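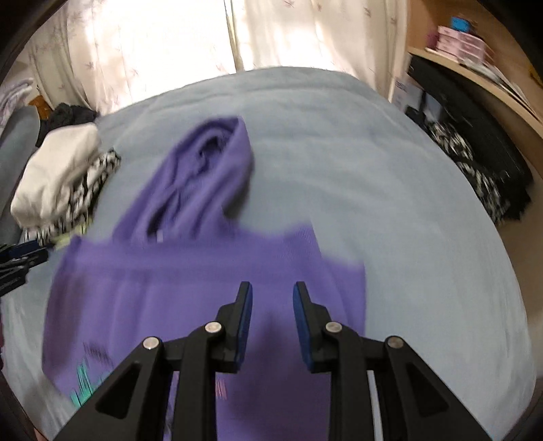
About Drinard Textile Care

Drinard Textile Care tests and writes care instructions for knitwear, fleece and bedding. Clients are garment makers and retailers who need labels that match how a fabric behaves in home laundering.

The company was started by Wenceslao Ocampo, a textile chemist, in two rooms above a dry cleaner on Benítez Street. It now occupies a single-floor laboratory of 600 square meters in the same district. The staff numbers 13.

What we test

Dimensional change after washing and drying, colorfastness to water and rubbing, pilling, seam twist, and loss of loft in brushed fabrics. Samples are conditioned overnight before measurement. Standard programs run for five wash cycles; extended programs run for 25.

Reports

Each report lists the load, detergent dose, water hardness and drying method used. Results that fall outside the client's tolerance are repeated on a second sample from the same lot. The reference library holds 267 fabrics, indexed by fiber content and weight, and clients may consult it by appointment.

Sample intake

Send three finished garments or two meters of fabric per color. Intake closes at 3 p.m. Samples are kept for one year after the report is issued, then recycled through Ovetti.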